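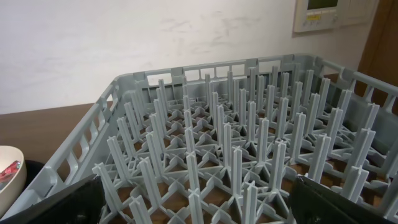
The letter from Landville came in April, after the snow. My aunt's house on the Asow road was mine, it said, with the debts and the hens.

I took the early bus. The driver asked if I was going to sell. I said yes, and he did not speak to me again for 15 kilometres.
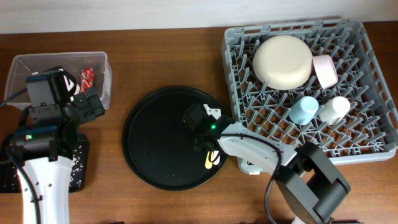
The door was not locked. On the kitchen wall she had written the names of all who owed her money – and beside each name, a small forgiveness in pencil. The miller, 2,000, for the year his son was ill. The priest, ten, because he was ashamed.

My own name was the last one. There was no sum beside it, only the word "later".

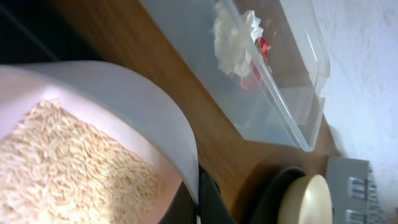

The Hens

In the morning I went out to feed them. A man from Droster was waiting at the gate with his offer in a brown envelope. I asked him to hold the bucket.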